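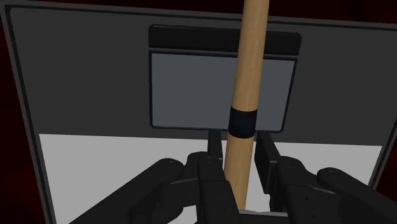

Reading your water meter: a thread

1/ My water bill doubled last quarter and I had not changed anything. It took nine days to work out why. Posting the method in case it saves someone the plumber's call-out fee.

2/ Find the meter. Mine is in a box at the curb under a lid marked WATER. Yours may be in the basement. Lift the lid with a flat screwdriver. Check for wasps and spiders before you put your hand in.

3/ Most residential meters have a row of digits, a sweep hand, and a small triangle or star. The triangle is the low-flow indicator. It responds to flows too small to move the sweep hand noticeably.

4/ Turn off every fixture. Also the ice maker, the softener if it is mid-cycle, and the irrigation timer. Now watch the triangle for two full minutes. If it turns, water is going somewhere.

5/ Mine turned. Slowly, with a pause every so often. An intermittent flow usually means a toilet. A steady one is more often a pipe, a hose bib or an irrigation valve.

6/ Close the main valve to the house and look again. If the triangle stops, the loss is on the house side of the valve. If it keeps turning, the loss is between the meter and the valve - or the valve does not close fully, so open a sink tap and check before you dig anything.

7/ For toilets: a few drops of food coloring in the tank, no flushing, wait 15 minutes. Color in the bowl means the flapper leaks. Do this one toilet at a time and write down which is which. I did not write it down the first time and had to repeat the test.

8/ Result here: upstairs toilet, flapper warped along the hinge side. The bill showed an excess of 1,399 gallons over the same period last year. The replacement cost less than lunch.

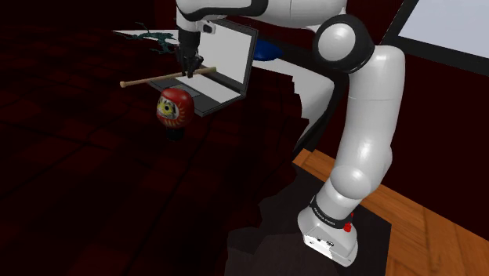 Lyons, Oct 7, 2020

9/ Follow-up, as several people asked for it. The triangle has not moved overnight since the new flapper went in. I read the meter before bed and again before anyone ran a tap. Same digits both times.

10/ Hanna Romaniuk asked about units. Check the face of the meter. Some read in gallons, some in cubic feet. One cubic foot is 7.48 gallons. Utilities often bill in units of a hundred cubic feet or a thousand gallons, so a small leak can go unseen until it pushes you over into the next unit.

11/ Arlo Quintanilla has a digital meter with a blank display. Many of these wake up when light hits the sensor. Shine a flashlight on it and wait. It will probably alternate between total and flow rate. You want the flow rate.

12/ On adjustments: our utility takes a leak claim if you send the repair receipt with two readings, one before and one after. Ask yours. Gumaro Maldonado got a credit covering some 2,000 gallons on a broken irrigation line. He had to file by December.

13/ Do not replace the flapper by eye. Measure the flush valve opening. Two-inch and three-inch are the common sizes and they do not interchange. Clean the seat with a cloth while the tank is empty.

14/ Next meter reading is at the end of the month. I will post the figure under this one.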